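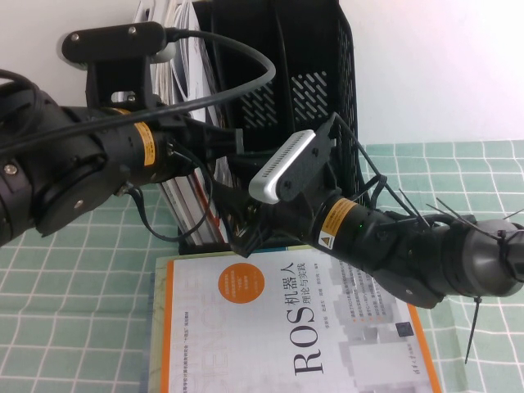

Senyo Appiah asked in the break last week whether we couldn't simply put everything in date order and be done with it, and I promised I'd come back to that, so let's begin there.

Date order is lovely if you know your dates. Most people who walk into a local history room don't. They know a street, or a surname, or that Nan worked at the Ostlow cannery before she married. So we keep papers in the groups their makers kept them in, and we let the finding aid do the work of getting people to the right folder. The Westton collection has 2,743 items in it and only 854 carry any date at all, which rather settles the matter!

Week 4: paper that was never meant to last

By this I mean ephemera – brochures, programmes, price lists, flyers, the stuff that comes home in your bag and goes out with the recycling. It's my favourite part of the course, so please forgive me if I run on.

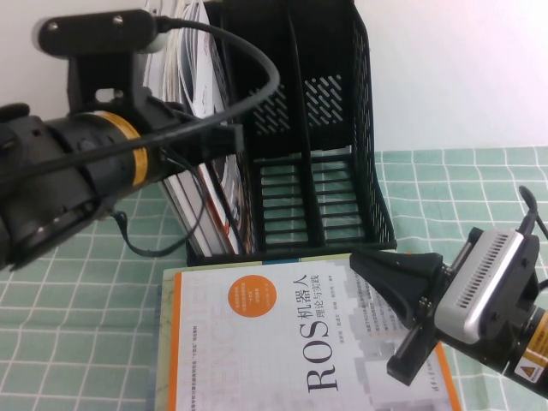 Bernice Fiadzo wrote on her reading sheet that she'd throw out every duplicate without a second thought, and quite a few of you ticked the margin in agreement. I have some sympathy. Shelves are short. But do open both copies before you decide, because somebody may have pencilled a price or a phone number in one of them, and that's the copy you want. Our usual rule is to keep two clean ones and anything written on.

For the practical, bring a soft pencil and clean, dry hands. No gloves, please, as you lose the feel of the page and end up tearing corners. Take out rusty staples slowly, from the back. 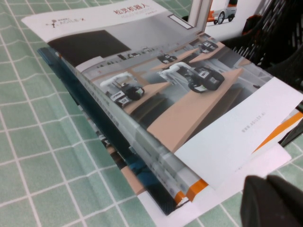

Trade brochures, stacked, with the AGILE·X logo on the top cover.

When you describe a brochure, copy the title as printed, in whatever language it's printed in, and put any translation in square brackets after it. Give the publisher's name as it appears, even if you're sure it's spelt differently elsewhere.

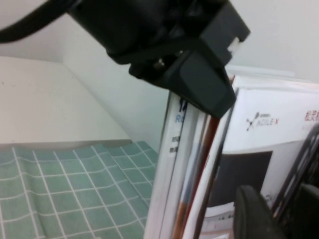
Printed matter in an upright stack.

Reading for next time: Kyei, chapter on grey literature, to page 46. There's a colour supplement at the back that's worth a browse with a cup of tea.

Your short exercise is due in November. Choose one folder from the Nuron boxes and write its entry, a page at most.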